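Lutbridge Community Help > Perception and Control

Gripper width jitters during cloth pinch, pose track looks fine

Posted by kesgate_lab2, Dec 20, 2020

I am building a training set for a garment folding policy from hand-held gripper recordings. The camera is mounted on the gripper with a fisheye lens. Pose comes from visual-inertial SLAM, and jaw width comes from the image positions of the two fingertips, found by color threshold in HSV and converted through a calibration table.

Of 287 episodes, 70 fail my width check. The check rejects any episode where the width changes by more than 3 mm between consecutive images. Nearly all the failures happen while fabric is between the fingers. With the jaws open over the bed the width is stable. The fingers are blue, and the working surface is a white quilted blanket.

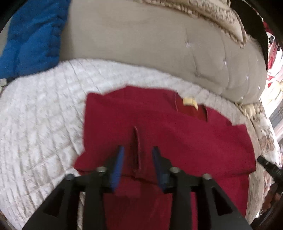 tadico_user: Is the threshold run on the whole image or only on the area the fingertips can reach? If it is the whole image, other blue objects can win the largest-blob test as soon as cloth hides part of a finger. The jitter would then be the detector switching between blobs, and no filter on the output will fix that. Plot the raw centroids before you touch anything else.

kesgate_lab2: Whole image. I plotted one failed episode, number 101. The left centroid jumps to the upper left corner and back, and there is a blue padded item up there. The right one moves less but drifts when the fold rises between the tips.

alaoui_r

Two separate faults, I think.

The jump is a search region problem. The camera is rigid to the gripper body, so each fingertip can only move along a short fixed path in the image. Record one full open-close cycle over a plain surface, save the path for each finger, and mask out everything else. Run the threshold inside the mask only.

The drift is occlusion. The centroid of a partly hidden finger moves toward the part that is still visible. Fit the outer edge of each finger instead, the side facing away from the fabric, and look up width from that edge. You will need to rebuild the calibration table. Do it on undistorted points, or keep everything in raw fisheye coordinates, but do not mix the two.

If the outer edge is lost as well, mark the sample invalid. Interpolate short gaps and drop long ones. Do not fill with the last value - the policy will learn that the jaws pause during a pinch.

mapframe

Just put a low pass filter on the width. Worked for me on rigid parts.

alaoui_r: That will smear the jaw closing time, and for cloth the closing time is most of what you want to keep.

kesgate_lab2: Masking fixed the jumps. Edge fitting is in progress, and the new table should be done in January.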